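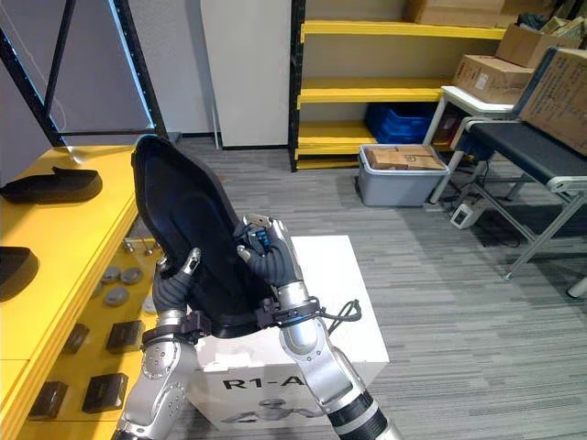 Pastside Workroom
Long thread on how the yellow shelves are set up now. A few people asked after the last one, and I said I'd write it down once the new layout had been in use for a while. It went in back in May.

The unit is black metal with yellow boards and a diagonal brace. Secondhand, from Matbridge. Their stock number was 3279 and it's still the name I use for it in my notes.

The rule is simple. Big shapes go on the top board, small parts go on the lower one. Before this I had both on the same level, and every time I put something large down I pushed something small off the back.

Top board is for the black shells, the shoe-shaped ones. They lie flat, sole down. I tried standing them up against each other for a while to save space and they tipped over whenever the unit got bumped.

Don't stack them either. They fit badly one on top of the other and you end up moving two to get one.

If I need to look at a pair properly I bring them down to the white cardboard box on the floor. It's a better height than it sounds, and the white top makes it easy to see a black edge. The box stays out in the open so there's room on every side of it.

The box top fits one pair side by side, toes the same way. I don't put a second pair on it. Mixed pairs were my biggest problem last winter and almost all of them happened on that box.

Lower board now. I don't use bins there. I know most people would. I had a set of clear ones from Kosura and gave them up after a couple of months, as the lids never got closed and the labels peeled.

What I do is keep each kind of part in its own patch of board. Gray discs with the discs, black blocks with the blocks, and so on. Space between the patches does the job that the bin walls did.

Blocks go out in rows with gaps between them. They're small and dark and they show up fine on yellow. On my old gray bench I lost them constantly.

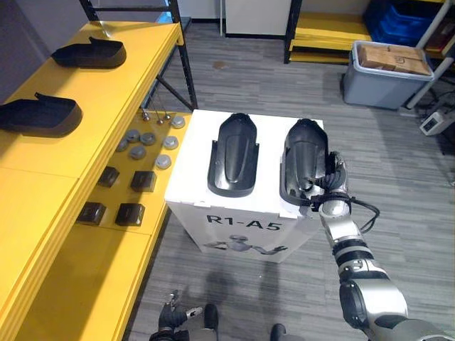
The round things get the middle of the board. Discs are flat enough that they stay where you leave them, so they don't need much looking after. I don't line them up. Loose rows are fine.

Ball-ended pins stand at the back. They take up very little room that way and I can reach over the other parts to get one without knocking anything.

Bolts are the one thing I'd still like a better answer for. Right now they sit next to the discs in a small group. A shallow tray might work, but it has to be one I can pick up with one hand. Suggestions welcome.

Someone asked about cleaning. I wipe the boards with a damp cloth at the end of the day, one patch at a time. Lift the parts, wipe, dry, put them back in the same place. It takes 10 minutes. Doing the whole board at once meant sorting everything again.

The yellow does show marks. I tried a paint touch-up from Morais on one corner and the color was slightly too orange. I left it. If you want a perfect match, take a piece of the board to the store with you, which I didn't.

On cost: I was quoted $2,699 for a new setup with drawers, side panels and a matching bench. It was a nice setup. I didn't need the drawers, and things I put in drawers tend to stay there for years.

Things I'd change. I'd leave more open board at the front edge of the lower level for putting down whatever I'm working on. I'd also raise the top board one notch. My knuckles hit it when I reach for the pins.

Somebody else asked whether I label the boards. No. I thought about tape along the edge with the part names, but the parts are different enough to tell apart from across the room. If I add a second size of disc I'll have to think about it again.

Next job is the black rack by the wall. I haven't decided what goes where on that one, so it will be a separate thread.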